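Set List

The van reached Medton at four, and Pornthip Meesuk was already hoarse. She had sung six nights out of seven. The promoter had sold 172 tickets for a room that held 300, and he wanted the new songs.

"We don't have new songs," Keir said.

"You have one," said the promoter. "I read it online."

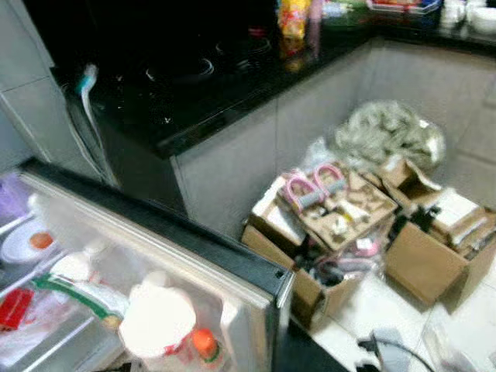
The one song was called Drilberg, and it had no second verse. Decha had been promising to write it since March. He stood in the kitchen of the flat they'd been lent, with the refrigerator open, looking at the big white jug in the door and humming the bass line. Pornthip told him to shut the door or finish the verse.

He shut the door.
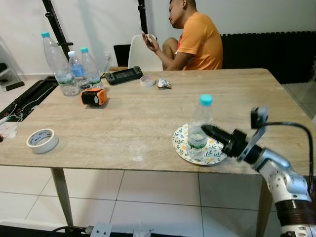

Keir wanted to play it as an instrumental. He said the chorus was strong enough, and that Mornia had closed with a song that had hardly any words at all. Decha sat down at the table, pushed the water bottles toward the corner, and wrote four lines on the back of a parking ticket. He crossed out three.

"Read me the one that's left," Pornthip said.

"My brother kept the amp and I kept the van."

She tried it under her breath -- low, to save what she had. It fit.

"Sing it twice," Keir said. "Then go to the chorus."

They went on at nine. She sang it three times. 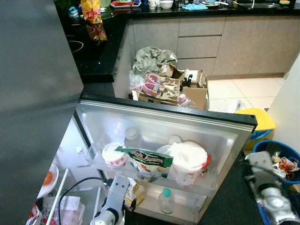 Duangkaew Songwriters' Club -- Short Fiction Page

Posted May 17, 2024. Story by Kanyarat Srisuk. Members can send stories of any length to Charoen Bunnag before the next meeting.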